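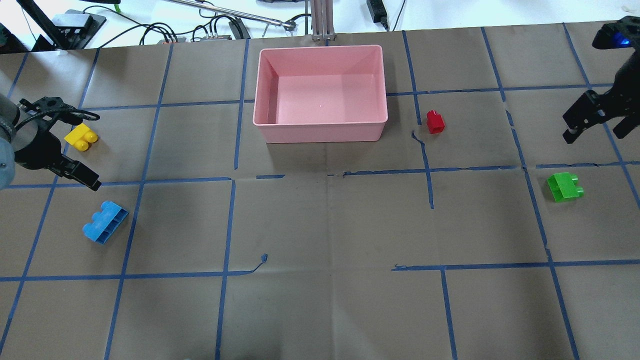
How square does a tape grid have to be for a two-arm pick-and-place build?
Square enough that each block clearly belongs to one cell. The arms don't read the tape. You do, when you're setting blocks down for the next run.

brokum_bench: Blue painter's tape on brown paper, pink bin at the back, four blocks. The line right of the red one wanders like it had somewhere else to be. Do I redo it?

dresel142: Redo it. Print a grid at a copy shop and tape that down. You'll want repeatable starts after 400 runs.

stockli_fan: Disagree. I ran mine on crooked tape all January and the arms never filed a complaint. I'd trim that curl sticking up in the lower center, though. A finger will find it.

brokum_bench: The curl is load-bearing, emotionally.

dresel142: The green and yellow are on their sides and the blue is tipped. Are those the real start poses or did you just drop them?

brokum_bench: Dropped with great care. I want it to cope with whatever it gets.

dresel142: Then why have a grid?

brokum_bench: So I can say which cell it missed in.

stockli_fan: Paper creases bother me more than tape. Stöckli sells a rubber mat that lies flat. Costs more than my 2 grippers' worth of dignity.

dresel142: Fine, keep the tape. Lose the crease.

14 replies | 1,000 views | 2 shares

Comments
gluepot: Came for robots, stayed for the tape argument.
half_nut: Team copy shop.

Contact | © Brerno Workshop Forum | Back to top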